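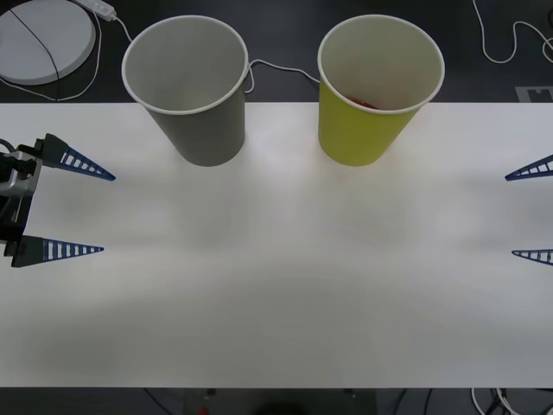
The water main under the east side of Posville was laid before anyone now on the town council was born, and the council president will tell you so within a minute of sitting down. She has been telling people for nine years. This spring, after two failed votes and one that was put off because the projector bulb had burned out, the council finally approved the money to dig it up and replace it.

We met at her kitchen table at four in the afternoon, with a pot of coffee between us and a stack of marked-up maps she kept sliding over to my side. She had agreed to an hour. It ran well past that, and a good part of it was spent on the subject of her late father's tomatoes, which I have left out with some regret.

"I ran for council because of a pothole," she said. "I'm not kidding. There was a pothole at the end of my street, and I called, and I called again, and a very nice man at public works told me they weren't going to fix it properly because the pipe underneath was going to have to come out anyway. And I said, well, when is that? And he laughed. He wasn't being mean about it. He just laughed, and I thought, all right then, I guess I'd better come down there."

The pipe is the Palamarchuk line, named for the road it follows from the pump house down to the river. It serves 388 homes, the elementary school and the strip of shops by the old rail depot. Last year the town's crews went out to patch it 40 times. She knows that figure by heart, and she knows most of the places too, and she went over a few of them for me on the map with the cap end of her pen.

"The one in February was the bad one," she said, tapping the corner by the school. "They were out there all night. I brought them soup around midnight and it was cold before I got it out of the car. Those fellows had been standing in a hole since supper. You look at that and you can't go back into a meeting and say let's study it for another year. Well, you can. Some people did. But I couldn't."

The first vote, two years ago, went down by a wide margin, and she doesn't blame the members who were against it. The plan then would have paid for the whole job with a charge on the water bill, spread over every household in town, including the ones on the west side whose pipes were replaced not so long ago and who had already paid for them.

"They had a point," she said. "I didn't think so at the time. I was pretty hot about it, and I said a couple of things from the chair that I later went and took back in person, over a good many slices of pie. But if you've already paid for your own pipe, and somebody comes around and says now pay for your neighbor's, you're going to want to talk it over. That's fair. We hadn't talked it over. We'd put up a slide."

So the council talked it over. There were evening meetings in the school cafeteria, a mailing that went out to 2,000 addresses and a comment box at the library that filled up, she said, with opinions on everything from the pipe to the hours at the swimming pool. She read all of them. 207 were on the subject of water, and she put those in a binder and carried it to every meeting until the rings gave out.

What came of it was the plan that passed. Part of the cost is covered by a state loan at low interest, part comes out of the reserve fund and the rest will be a charge on the bills, smaller for homes on the west side than on the east. The member who had led the opposition the first time around ended up making the motion. She asked him to, and he took a week to think about it before calling her back.

"I wanted it to be him," she said. "And he did a lovely job. He'd written it all out on index cards. He read every word of the thing, including the part on the valves, and the rest of us just sat there and let him. I think it ran twenty minutes. I didn't mind one bit."

There was a harder fight over who should do the digging. Two companies bid on the work. Irnex, which is based in the next county, came in lower. Havix came in higher but promised to keep one lane of the road open the whole way through, and the shop owners by the depot turned out in force to speak for that bid. The council chose Irnex by a single vote, with a condition written into the contract that the stretch by the shops has to be done at night.

She voted with the majority, and she has heard about it since – at the gas station, in the checkout line and once from the next chair over while she was having her hair cut.

"People stop me, and I'm glad they do," she said. "One lady told me I'd killed her business, and the trucks hadn't even come yet. I said, please, call me the first morning you can't get your door open, and I'll come down and stand there with you. I gave her my home number. She hasn't used it so far, but I'd go. I told my husband I'd go."

I asked whether she was worried about the loan. The payments will go on for a long time, and other members have warned that it leaves little room for anything else, the firehouse roof being the thing that comes up most.

"Sure I am," she said, and then she got up to see to the coffee, and I thought that might be all I'd get. But she came back around to it. "The roof does need doing. I've been up there and looked. And we'll have to find the money, and it won't be easy to find, and there'll be a meeting where somebody says we'd have had it if it weren't for the pipe. They'll be right. I'd still rather be in that meeting than back in the hole with the soup."

Work is due to begin at the pump house end and move toward the river, with the school stretch saved for the summer break. Notices will be hung on doors a few days before the water goes off on each block. She fought to have them printed in large type – "I can't read the small ones, and I'm the one who signs them" – and to have a phone number on the bottom that a person answers.

As for herself, her term is up next year, and she hasn't decided whether to run again. Her family would like her home for supper now and then. She would like to see the last valve turned. The two may not fit together, she said, depending on how much rock they hit down by the river, and the engineers have told her to expect a fair amount of rock.

She walked me out to my car and kept going, all the way to the corner, to show me the pothole. It has been filled many times over the years, and the patches have built up into a low sort of hump that the neighborhood kids ride their bikes over. They've asked her whether it has to go.

"I said I'd bring it up," she said.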